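How does a robot learn a chore? Short answer - somebody shows it. Then shows it again. Then again, until lunch.

Quick version for the Clilgate kids' page, by Tumelo Ngcobo. Grab a snack.

## First, a thing about robots

A robot doesn't know what "clean up" means. Doesn't know what sticky is. You do! You learned sticky when you were tiny, probably with jam.

In the old days (and still now, in lots of factories) a person wrote down every move. Go up this much. Turn. Close the fingers. Great if everything is always in the same spot. Move the thing over by the width of your thumb and - whoops. Robot grabs air.

So there's another way. You give the robot examples. Lots and lots of them. A computer program looks at all the examples and hunts for a pattern. That program is called a *learning system*, and it's hungry. It eats examples like you eat chips.

## What is an example?

An example is one whole try at a job, start to finish, saved on a computer. Two kinds of stuff get saved:

- what the cameras saw
- how every joint in the arms was bent, the whole time

Joints are the bendy bits. Your elbow is one. Your wrist is one too. Now hold your arm out and touch your nose. Feel how your shoulder, elbow and wrist all had to help? The computer keeps a list of that, many times every second. Seeing AND moving, matched up. That's the important part, so read it twice.

## Who does the showing?

People. At Trullness, our workshop, a person holds a set of handles. Move the left handle, the left robot arm moves. Squeeze, and the fingers squeeze. A bit like a puppet, but no strings.

It's harder then it looks. You can't feel the tape. Your own fingers can tell when they've got hold of something, but the handles tell you nothing, so you have to watch really really close. My first ten minutes I just poked things.

Ülle Uibo is our fastest driver. She did 63 good tries in one shift and then didn't want to talk to anybody.

## The tape job

One of our jobs is called Tape Off. There are bits of tape stuck on a computer screen. Peel one off, put it in the trash, go back for the next one. Easy for you. For a robot it's a stinker of a job, becuase tape is thin and flat and likes to stick to the wrong thing. Including the robot.

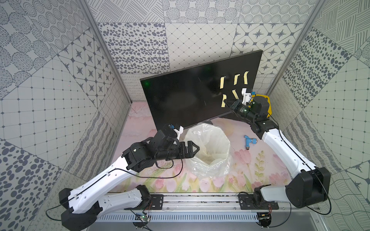

*Tape Off. Right gripper down by the lower row of tape, left gripper open over the wastebasket.*

Look how the strips in the top row curl a little. A curl is a handy thing - gives the fingers an edge to pinch. If a strip is totally flat, try it yourself with your fingernail. Annoying, right?

Each arm carries a camera mount up on its wrist, too. Why up there? Well, if your eyes were on your wrists you'd get a super close look at whatever you were picking up. You'd also look very strange.

And the walls! Dots, grids, wavy lines. My niece says it looks like a shower curtain factory. She also likes the tulips on the table.

## Why so many tries?

Say I show you ONE dog. Big, brown, asleep. Then I ask, what's a dog? You might say "a brown thing that sleeps." Oops. That's a bear in winter.

Same trouble with robots. If the tape is always in one place, the system may learn "go to that place" and never learn "go to the tape." So we change stuff between tries. Tape higher, tape lower. Screen turned a bit. Trash moved over. Small changes, lots of them.

For Tape Off we want 2,000 tries. We have 300 so far. Yep. Long way to go. A try can take up to 10 minutes if the tape is being a pain, though most are much quicker.

## What about the bad tries?

We mess up plenty. Tape gets dropped. Tape folds onto itself. Once a strip stuck to a gripper and wouldn't let go, and Ülle shook the arm like a wet dog.

Some bad tries get tossed. But some we keep, if the driver fixes the problem and finishes the job. Drop it, pick it up, carry on - that's a good thing for a robot to see. Every try gets a label so the computer knows which sort it is. Somebody has to type the labels. In February it was me.

## Be the robot (do this at home)

You need a friend, some tape, a table you're allowed to stick tape on, and two pairs of kitchen tongs.

1. Stick a few short bits of tape on the table. Leave one end of each curled up.
2. Put a bowl nearby for the trash.
3. Take the tongs. One pair in each hand. No fingers!
4. Your friend writes down every move you make. "Left hand down. Pinch. Lift." Every single one.
5. Move the bowl. Go again.

Now give the list to your friend and have them follow it exactly, with the bowl in a new spot. Does the list still work? What would you have to change?

Got questions? Ask a grown-up to help you write to us at Trullness. Ülle reads the letters, and drawings of robots go up on the door.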